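27 Oct 2020
Cable sorting cell, Clisham bench

Came in meaning to write up the bin-swap trials and instead most of the day has gone on the left arm, so this will be more of a ramble than a proper entry. Sorry in advance to Lieven, who likes these short.

The job is the usual one: bundled cables off the table, into the bins, turquoise ones and red ones kept apart.

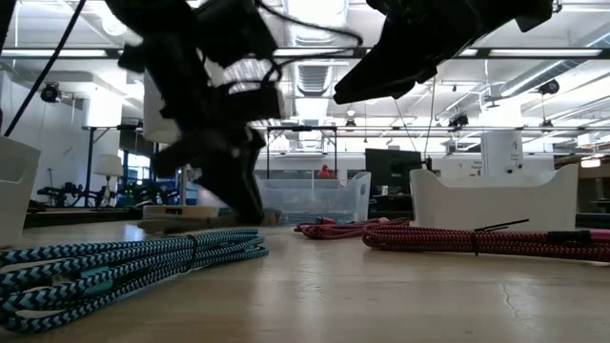
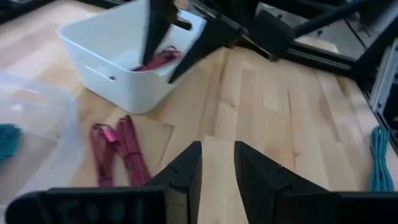 Bench and bins during the cable runs, first from a fixed camera, then from a wrist.

What went wrong, for anyone who wasn't in the room. On the descent to pick, the left arm went past its hover height and kept coming. It didn't slam, thank goodness, but the fingertips met the wood with a good solid knock and the motor current climbed until the controller dropped out. Ustyna had her hand on the stop and pressed it anyway, and I'm very glad she did, as I was still looking at the wrong screen with my tea in my hand. No one was reaching over the table. We'd talked about that only last week, so thank you all for actually keeping to it.

We got it 2 times before lunch, then not at all for ages, which is always the worst kind. My first thought was the gripper mount working loose, and I had the bolts out and back in again for nothing (they were fine, and now they're very clean). Then Randa asked, quite mildly, whether the table height in the Dosier config was still the old one. It was. The bench was lowered and then packed back up by 6 mm when the new feet went on, and only the right arm's file was changed. So the left arm has been planning to a tabletop that sits lower than the real one, and getting away with it because the cable bundles are soft and thick enough to hide the difference. Miss the bundle by a little and there's only wood left to find.

That explains the knock. It doesn't explain why the force limit let it push so long, and I don't want us to tick this off until we know. Philomena thinks the limit is read at start-up and then ignored after a soft reset, and she's had the Flirkov logs open all afternoon. The timestamps do show a gap of 400 ms between contact and cut-out, far too slow for my liking.

Done today:
Left arm table height corrected, checked with the feeler block.
Fingertips looked over. One small burr, filed off.
Descent speed halved on both arms until further notice.

Still to do:
Soft reset test, with the bins off the table and Ita on the stop button.
One shared height value, so we can't do this to ourselves again. Zoubi branch, hopefully early November.

Please don't put the speed back up, however slow it feels.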